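Chapter 6
Where Records Are Kept

In this chapter
What counts as a record
Paper, film and disk
How long a record has to last
Who may look at it

When the town library in Balik moved to its new building, the staff found 312 boxes in the basement that were on no list. Some held tax rolls. Others held the minutes of clubs that had long since closed. One box held only keys, each with a paper tag, and none of the tags said which door the key was for.

Brândușa Munteanu, the records clerk, spent most of a winter going through them. She sorted the boxes into three groups: records the town had to keep by law, records someone might want to use, and papers that could be thrown out. The first group was the smallest. The second gave her the most trouble, as it is hard to say today what a reader will want in fifty years. A school lunch menu looks like scrap paper until a historian wants to know what children ate.

This chapter is about choices of that kind. A record is any piece of information that is kept so it can be used again. It may be a birth certificate, a sales receipt, a map or a list of phone numbers. What makes it a record is that someone has decided to hold on to it and has a way to find it later. The keys in the basement failed on the second point. They had been saved, but the information that made them useful was gone.

Every way of keeping records has its own weak points. Paper can last for centuries in a cool, dry room, but it takes up space and is slow to search. Microfilm takes up far less room, though a reader needs a machine or a strong lens to use it. Computer files can be searched in seconds and copied at little cost – but they depend on equipment and programs that change every few years. An office that stores its files on disk has to plan for moving them to newer disks, and someone has to check that the copies can still be opened.

Section 6.1 looks at how offices decide what to keep. Section 6.2 compares the main kinds of storage, and Section 6.3 follows one set of land records from Clustis, where a surveyor named Haris Hoxha used old deeds to settle a dispute over a fence. The last section deals with privacy and the rules on who may see a record.

Before you read
Make a list of the records your household keeps. Note where each one is stored and who would know how to find it. Keep the list, as you will need it for the activity at the end of Section 6.2.
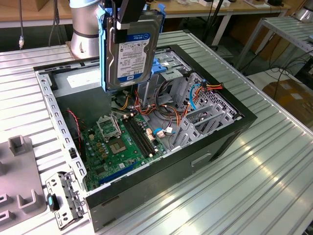
Figure 6.1 A 1.0 TB hard disk drive above an open computer case.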